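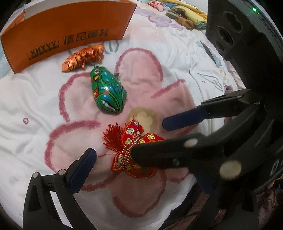 A tin frog, a shiny orange crawler and a red embroidered ornament, laid out on a flowered sheet.

I keep my toys in a shoe box, and I'm 50, so go ahead and laugh. It's an orange one that used to hold kids' shoes (精品童鞋 – "quality children's shoes" – says so right on the side), and every February I tip everything out on the bed and decide what stays.

The frog always stays. He's glossy green with blue streaks and a wind-up key in his side, and I paid 3 dollars for him at the Drarville flea market, from a man who wanted five. I've seen frogs a lot like him in the window at Urbańczyk for way more than that, and I won't pretend I didn't feel smug all the way home!

The orange one with all the plates down its back is harder to explain. Bug? Shrimp? My sister votes shrimp. I found it in a bin of mixed toys at a yard sale in Norkero and dug for a good while to see if there was another – no luck.

Then there's the red ornament with the orange stitching and the two little eyes. I bought it for a window and never hung it up. It lives in the box with the others now, usually on top of the frog, where the key can't snag the thread.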